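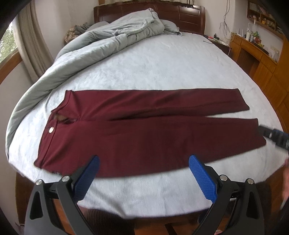

I learned to fold trousers only this spring, at the age when most people already teach it to their children. In my parents' home my mother folded everything, and after I moved out I just hung things over a chair until the chair disappeared. Then in May I counted what I was paying to the laundry service on our street, and it was 69 dollars for one month, mostly for pressing and folding. I decided I can do this part myself.

My maroon trousers became the practice pair. They are from a small shop called Casutach and I wear them to work at least one day every week, usually Wednesday. The color is dark and it forgives a lot, but the cloth remembers every bad fold. If I leave them in a pile overnight, I have lines across the knee for the whole day, and my colleague Nisreen Nseir will for sure ask me if I slept in them.

First I tried on the kitchen table, which is too short for my legs, so also for my trousers. The bed is much better. I pull the sheet tight and put the trousers on it sideways, with the waist to my left hand. I am left-handed, maybe for you it is the opposite.

Then comes the slow part. I close the button before anything else. I used to skip this, and the waist always opened again while I was working and pulled the front out of shape. After the button I take one leg by the hem and lay it exactly on the other one, seam on seam. The upper leg is always the difficult one for me. It likes to make long diagonal folds, and if you push them with your hand they only move to another place. My friend Tarek Rawashdeh showed me to lift the hem a little, shake it one time and let it fall down again. He learned it in the hotel where he worked as a student – they had to do more than 300 pieces in a shift, he says, and I believe maybe half of it.

When the legs are matched, I push in the pointed part at the seat, so that the whole shape is a long rectangle. Then I fold from the hem to the waist, but I stop a little before the waistband, and then I fold once more. For jeans I make three parts, because they go in a drawer and can stand up. The maroon ones go on the shelf, lying down, with the hems inside.

I tried also the rolling method, which Sheyla Alvarado recommends for suitcases. For T-shirts it is very good. For these trousers it gave me many small wrinkles in place of one big one, so I came back to folding.

Now I do it on Sunday evening with the radio on. I still pay for shirts, since collars are a subject I am not ready for. If somebody knows a good way to fold linen trousers, please write to me, I have two pairs waiting on the chair.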